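Keep the counter open at Tallmont town hall

I have been paying my council tax at the same counter for longer than I care to admit, and I'd like to make the case for keeping it. The council wants to close it in November and move everything to the website and a phone line, which will be run by a firm called Linimex. The saving is given as 74 thousand pounds a year. I don't doubt the sum, and I know money is tight (I have sat through enough budget meetings to be able to recite the speech about reserves in my sleep), but I do think it is the wrong saving to make, and I'd like to explain why at a bit more length than the two minutes one gets from the public seats.

The consultation had 452 replies, in a town where you can usually fit everyone who answers a consultation into the back room of a pub. Of those, 72 per cent wanted the counter kept. The report to councillors calls this "a range of views". Well, yes, I suppose it is a range, in the way that most of a cake and a small slice of cake is a range!

What bothers me more is how the replies were gathered. The form was online, and if you wanted a paper copy you had to ask for one at the very counter under discussion. A good many did, bless them. But anyone in the villages out past Brivomo, where the bus comes twice a day and the signal comes when it feels like it, would have had to be very keen indeed.

Who the counter is for

People who like the website tend to imagine that everyone at the counter is old and stubborn. I am both, so I'll speak up for the rest. Last time I was there, at half past ten in the morning, the queue had a young couple with a baby and a tenancy agreement, a man whose housing benefit had stopped because two forms spelled his street differently, and a woman who runs a cleaning business and had been sent three bills for one shop. None of them was afraid of a computer. They had all tried the computer first, and it had given them the same answer over and over, very politely.

A person behind a desk can look at two bits of paper and see that they are about the same house. She can pick up the phone to the office upstairs, and she can say "leave it with me" and mean it. I don't know what you'd call that in a budget, and I suspect that is half the trouble, because there is no line for it and so it costs nothing to lose.

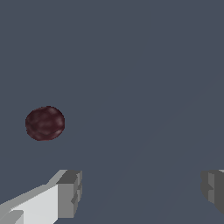 What I would do instead

I'd cut the hours before I cut the counter. Open it in the mornings and one evening a week, and put the phone line on for the rest. Share the desk with the library if the room is too dear to heat. The council spent 108 thousand on its new logo and signs, and while I grant that money is gone, it does suggest that savings can be looked for in more than one drawer.

Then I'd ask councillors to try the phone line themselves before they vote, with a real muddle to sort out and the kettle on, as it may be a while. If they come off the line feeling well looked after I will gladly eat my words. The vote is at seven in the evening, upstairs, and the public seats are free to anyone who wants one.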